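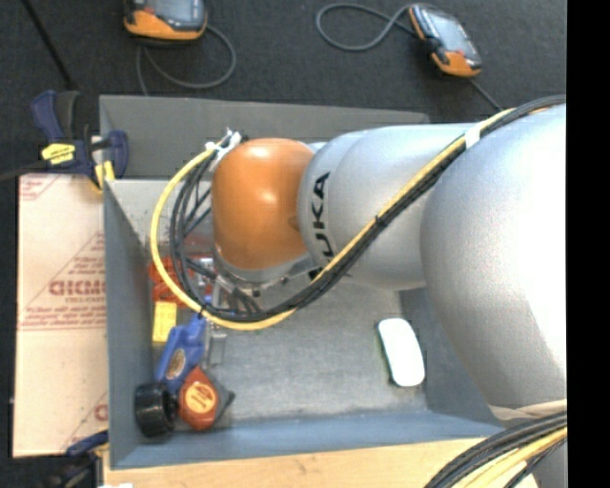
Séverine Cordier 在审阅意见里写道，杂乱料箱抓取的成功率如果不按物体位置分开报告，数字基本没有可比性，靠壁物体和箱底中央的物体应当算两个任务。本版数据卡据此改写，旧版的单一成功率不再使用。

Covwood 料箱抓取数据集 数据卡
版本日期：2023年1月9日
维护：Vangelis Andreadis

概述
本数据集用于研究一种带壁面约束的抓取位姿重排序方法（下称 Liao 重排序）。基线网络输出候选抓取，重排序模块根据夹爪与箱壁的间隙重新打分，不改动基线网络权重。数据包含 149 个回合，每回合对应一次料箱布置，最多执行 16 次抓取尝试。

硬件
机械臂为 KUKA，末端安装夹爪，线缆沿臂体外侧走线。料箱为敞口灰色矩形箱，用夹钳固定。固定相机的外参每次开机后重新标定，标定结果随回合保存。线缆在部分姿态下会遮挡箱内物体，遮挡帧保留，不做修补。

物体
日用品与小型工具混放，例如鼠标、胶带卷、卷尺。物体形状、反光程度和可变形程度差异较大。半透明物体与箱底颜色接近，深度图在这些区域常有空洞，训练时建议使用 valid_mask 字段。

目录结构
episodes/ 每回合一个子目录，编号从 0 起
episodes/*/rgb/ 彩色图
episodes/*/depth/ 深度图，单位毫米，16 位
episodes/*/grasps.json 候选抓取及两次打分
episodes/*/result.csv 执行结果
calib/ 内参与外参
splits/ 训练、验证、测试划分

标注字段
pose：夹爪位姿，机器人基座坐标系，四元数顺序为 xyzw
score_base：基线得分
score_rerank：重排序得分
clearance：夹爪外廓到最近箱壁的距离，单位毫米
zone：wall 或 center，以物体质心到箱壁的距离判定，阈值写在 config.yaml
outcome：success、slip、collision、no_plan 四种之一

采集流程
操作员按随机清单投放物体，不手工整理。每次尝试前重新拍摄。夹爪闭合并抬升至箱口以上，保持 2 秒未掉落记为 success。触发力矩保护记为 collision，该回合由操作员复位后继续，复位时间另存。

评测
请对 wall 和 center 分别计算成功率，同时给出 no_plan 的比例。把 no_plan 排除在分母之外会明显抬高 wall 的结果，论文中如采用这种算法须注明。评测脚本默认将其计入分母：
python eval.py --split test --by-zone

主要结果
重排序后 wall 区域的 collision 减少，center 区域与基线无显著差别。代价是 no_plan 增加，主要出现在物体紧贴箱角时。slip 的变化方向在各类物体间不一致，目前没有解释。Kemgate 仿真环境中的增益大于实机，差距可能来自仿真里没有建模线缆。

已知问题
一、9月采集的部分回合外参有偏移，已在 calib/ 中更正，rgb 与 depth 未重新导出。
二、可变形物体的 zone 判定不稳定，质心会随抓取尝试移动。
三、仅有一种料箱，未验证其他壁高和倾角。
四、clearance 按刚性夹爪模型计算，不含末端引线。

仿真部分
另提供 2,000 个仿真布置，位于 sim/，字段与实机相同，outcome 由仿真器判定。不建议与实机数据合并报告。

许可与引用
仅限非商业研究使用。引用时请写明数据卡版本日期，以及是否使用了 sim/。字段错误请提交到 Tonitberg 仓库的问题列表，并附回合编号和 result.csv 的对应行。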